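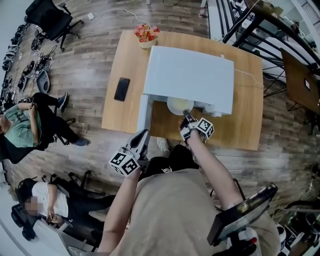
White boxy appliance on the wood table, flowers at the back

vendside_426
Is a table this size enough for a big countertop unit? Mine would go in the break room and the Kárason model I want is 2 inches deeper than our old one.

Snaedis V
It fits, but look how little wood is left over. Room for a phone on the left and that's it.

pladul
I'd move the flowers. Anything with petals behind an appliance that might heat up is a bad idea.

Snaedis V
They're in a pot at the far end, not on top. I don't see the problem.

pladul
Depends where it vents - check the manual. Mine blows straight out the back.

ciltance
More worried about the cord myself. It runs across the right side of the table and someone will put a plate on it. Turn the unit or get a table closer to the outlet.

vendside_426
Outlet is 4 feet away on that side, so the cord stays. Will measure the depth again tonight and leave the flowers on the windowsill.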